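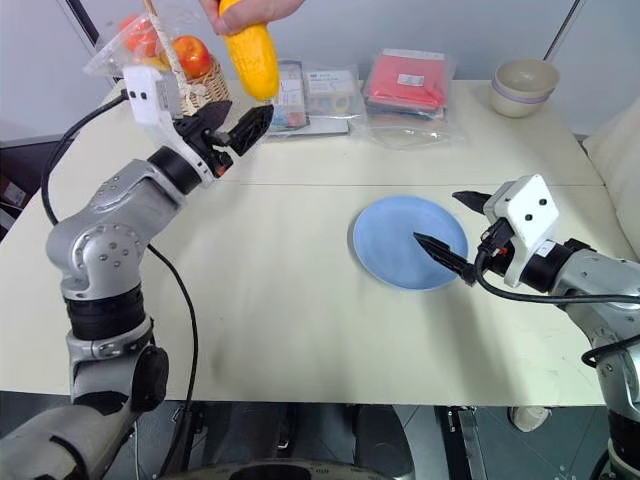
Getting scuffs off a white tabletop used for play food

Plotside Community > Around the House > Cleaning and Repairs

Follow

Posted by cornerplot

I've got a white table that gets used for a pretend greengrocer's, mostly play fruit and veg and a couple of plates. It was secondhand, $40, and I was never told what the top is made of. It's smooth, more cream than white in daylight, and there's a seam across the middle where the dirt likes to sit.

Over the last few months it has picked up smudges and light scuff marks, mainly toward the near side. Dish soap and a soft cloth take off the smudges. The scuffs don't budge. They're grey, and I can't feel most of them with a fingernail. The plates get slid around a fair bit, so they may be the cause, but I'm not sure.

Things I've tried so far:
Dish soap and warm water
White vinegar, half and half with water
A pencil eraser, which did fade one mark a little

I'd also like to stop new ones. The food lives along the back edge in a wicker basket, and I've started bagging some of it in clear plastic so the pieces don't rub on each other.
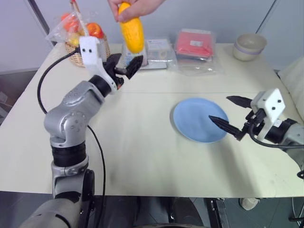 Wicker on the bare surface might not be helping either. I lift it most of the time but other people drag it. Would felt pads stick to the bottom of a basket, or do I need a mat under it?

I'd like to avoid painting if I can. The table is 152 cm long and I don't have anywhere to put it while it dries.

8 people found this useful

Grania

Magic eraser. Works on everything.

Jayasinghe

I would be careful with the answer above. A melamine sponge is a very fine abrasive and it will dull a glossy top. You might get the scuff off and end up with a flat patch that shows every time the light comes in sideways. If you do use one, test it on the underside of the edge first, wet it well and press lightly.

Before that, try baking soda mixed with water to a thick paste. Put it on with a damp cloth, rub in small circles for half a minute, wipe it off and dry the spot. If a mark is colour left behind by something else, it should start to come away. If nothing changes after two goes, it's probably a scratch and cleaning won't fix it. Isopropyl alcohol is another one to test somewhere hidden, but keep it off anything painted.

For the seam, use an old toothbrush with barely any water. Don't let it puddle. If the core is particleboard it will swell and you won't get it flat again.

I did polish a scratch out of a solid acrylic top once with a 3000 grit pad, used wet. Don't do that on yours until you know what it is. On a thin coating you could go straight through.

Felt pads won't hold on wicker, there isn't enough flat surface for the glue. Cut a piece of non-slip drawer liner to the size of the base and leave it on the table. For the plates, turn them over and check the foot. If there's a rough ridge there, that would do it.

cornerplot

Thanks. The paste took out two of the marks near the front and left the long one, so I'm guessing that one is a scratch. I checked under the plates and one does have a rough bit on the bottom. I've put liner under the basket and will leave the rest alone for now.

Grania

Fair enough about the shine. Mine was matte to begin with so I wouldn't have noticed.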